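# Why Does Cotton Shrink, and Other Things Your T-Shirt Is Up To

Go and grab a T-shirt. Any one will do, even the one on the floor. Now pull it sideways a little and let go. It springs back! Then try the same thing with a piece of paper (not your homework) and you'll get nothing but a rip. Cloth is a funny, stretchy, bendy thing, and I've been a bit nuts about it ever since I was 13 and turned my best sweater into something that would fit a cat.

So let's start with cotton, which grows on a plant. After the flower drops off, a green pod called a boll is left behind, and when it's ripe the boll pops open and out comes white fluff. Every bit of that fluff is a fiber, thinner than one of your hairs and usually a little over an inch long. The plant grows the fluff on its seeds, and we borrow it for socks.

One fiber on its own is weak. You could snap it without trying. But twist lots of them together and they grab on to each other, and now you have yarn! You can test this with a cotton ball. Pull out a wisp, roll it between your finger and thumb, always in the same direction, and keep gently tugging. My neighbor Yeison Henao made a piece 27 inches long this way, and he has not stopped talking about it.

Next the yarn has to become cloth, and there are two main ways to do that. Weaving means yarns go over and under each other, like the strips in a basket. Jeans are woven. Knitting means the yarn makes loops, and each loop hangs on to the one below it. T-shirts are knitted. Look very closely at yours, with a magnifying glass if you've got one, and you'll see rows of tiny V shapes. Those are the loops. When you pull the shirt, the loops change shape, and when you let go they relax again.

And now we come to shrinking. When the cloth was made, big machines tugged on it and kept it tight, so the yarns got stretched out a bit. They stay that way until water gets in. Water makes cotton fibers swell up and lets them slide around, and the tumbling of the dryer gives them a good shove – so they scoot back to the shorter shape they wanted all along. Most of the shrinking happens in the first few washes.
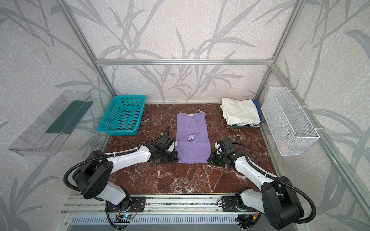 Folding has some science in it too. A fold puts a bend in every fiber along the line, and if you leave a heavy pile on top, the bend can set into a crease. Knitted cloth is floppy, so its edges like to wander off while you're busy with the other side. Look at the purple shirt, with one sleeve flap lying at a slant and making the whole fold a bit uneven. Mine come out like that all the time! Smooth the sleeves flat first and go slowly.

Want to try an experiment? You need 3 old cotton socks (ask first!), a ruler and a pencil.

1. Measure each sock from toe to top and write it down.
2. Leave one dry, wash one in cold water, and ask a grown-up to wash one in hot water and put it in the dryer.
3. When they're all dry, measure again.

Very old socks may not change much. If you can find a new one, use that, and see which sock surprises you.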